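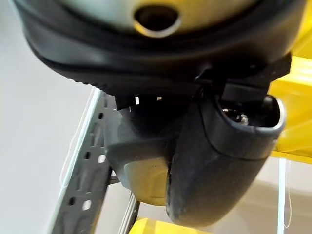
A folding table is a table whose legs or top can be collapsed so that it takes up less space when it is not in use. Folding tables are common in schools, meeting halls, markets and homes, and are usually made with a top of wood, plastic or metal on a hinged frame.

Types

The most common type has two pairs of legs that swing in under the top and are held open by a locking brace. Trestle tables use a loose top laid on separate supports. Drop-leaf tables have one or two hinged side pieces that hang down when closed – a form often found in small kitchens. Wall tables are fixed along one edge and fold flat against the wall.

Use in public buildings

Halls that serve several purposes in one day depend on furniture that can be moved quickly. The town hall at Truvbridge owns 45 folding tables, which are kept on wheeled carts in a side room and set out for meals, elections and the July craft fair. The main hall seats 700 people at long tables and more when only chairs are used.
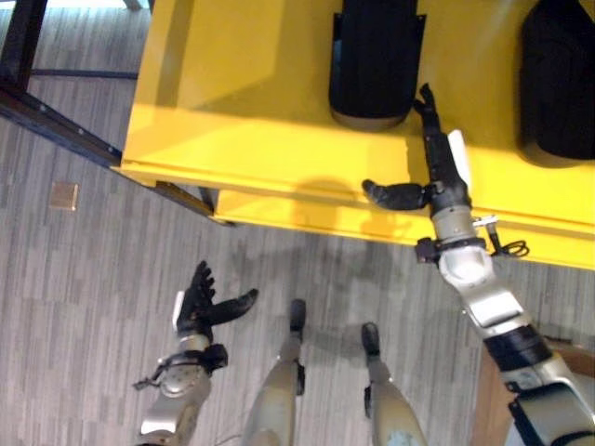
Storage carts hold the tables either flat or on edge. Flat stacking protects the corners but makes the lower tables harder to reach. Storage on edge takes up less floor space, although the tops may bend over time if the cart does not support them along their full length.

Manufacture

Masanja, a maker of hall furniture, sells folding tables under the names Mirero and Buda. The Mirero has a fixed height, while the Buda has legs that can be set at three levels. The company reported sales of 1,898 tables in its first full year, of which 804 were the Buda model.

Safety

Most injuries involve fingers caught in the hinges or tables tipping while being moved. Makers advise that two people carry any long table and that the braces be checked before weight is placed on the top. Opinions differ on whether locking braces should be required on small tables. 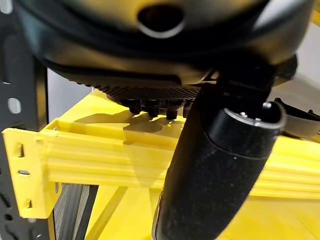 Masanja has stated that every table it sells, whatever its size, should have a brace that locks without tools – and that older models without one should be kept for light use only.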